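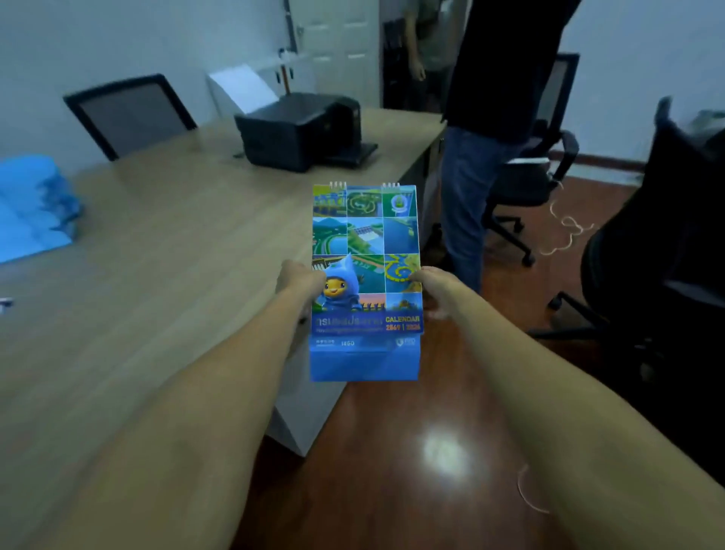

图4　双手持握的立式台历（封面面向观察者），后方为办公桌面与打印机

4.2　立式台历的封面版式与纪年标注

本节讨论样本中的立式台历一类。与挂历和袖珍年历相比,立式台历的使用位置较为固定,通常置于桌面,由使用者近距离翻阅。其封面在启用之后即翻至背面,作为日常信息载体的时间很短,但发行机构的名称、业务内容和标识往往集中于此页。因此,我们将封面与内页分开编码,二者的版面数据不合并计算。

图4所示样本的封面由上下两部分构成。上部为三列方形图片网格,以蓝、绿两色为主,图片内容包括水坝与水库的俯视影像以及蜿蜒的绿色地貌,另有一圆形徽记占据网格中的位置。网格左下部叠加了一个卡通吉祥物,圆形黄色面部,身着蓝色尖顶连帽服装。下部为深蓝色横带,左侧排白色泰文一行,右侧以黄色字排"CALENDAR",其下为"2569 | 2026"。横带之下另有一浅色窄条,印有小号白色数字"1460",右端为一小型标识。

纪年标注是本类样本编码的重点。泰国通行的佛历与公历相差543年,佛历2569年对应公历2026年。该样本将两种纪年置于同一行,以竖线分隔,佛历在前,公历在后,字色一致。按照Groen与Hoani提出的分类方案,此种处理归入"并列式",区别于以字号或颜色区分主次的"主从式",以及仅标注一种纪年的"单一式"。需要指出,封面标注方式与内页标注方式未必一致,故图4的归类仅适用于封面。

文字系统的分布同样值得记录。泰文与拉丁字母共处于同一横带,分列左右两端,并以白、黄两色相区别。年份采用阿拉伯数字,未使用泰文数字。在编码表中,文字系统、数字形式和字色分别设为独立变量,以免将颜色差异误计为语种差异。泰文行的内容另行转写,不参与本节的版式比较。

结构方面,该样本顶部以两处小型金属螺旋圈装订,分列中线左右。我们将装订形式分为通长线圈、分段线圈与胶装三种,图4归入分段线圈。支架底部为蓝色折叠面板,正面为无图案的纯色面。编码时该面板不计入封面有效版面,图片网格所占比例以封面纸张的可视面积为分母。若底座印有文字或广告信息,则单列为"附属版面"。

封面图像的题材按主体对象归类,分为自然景观、工程设施、人物、器物与其他五项。水坝与水库的俯视影像兼有工程设施和自然景观两种属性,编码规则规定以人工构筑物为先,凡构筑物轮廓清晰可辨者,一律归入工程设施;仅见植被与地形者归入自然景观。徽记与吉祥物不作为图像题材处理,二者归入机构识别要素,并记录其与图片网格的位置关系。图4中吉祥物叠加于网格之上,标为"重叠";徽记位于网格之内,标为"嵌入"。

编码由两名人员独立完成,初次编码后间隔8天复核一次。分歧主要集中在两处:一是吉祥物遮挡的方格是否计入网格总数,二是横带下方的浅色窄条应视为横带的延伸还是独立区域。对于前者,我们规定凡可由相邻方格边线推定其位置者均计入;对于后者,以底色是否发生变化为准,图4的窄条因此记为独立区域。

本节的编码方法存在一定限制。封面版面数据仅反映印刷设计,不能说明台历在办公环境中的实际摆放位置和翻阅频率。桌面物品的配置关系,包括台历与打印机、座椅之间的距离,将在第6节结合Teltach办公点的记录另行讨论。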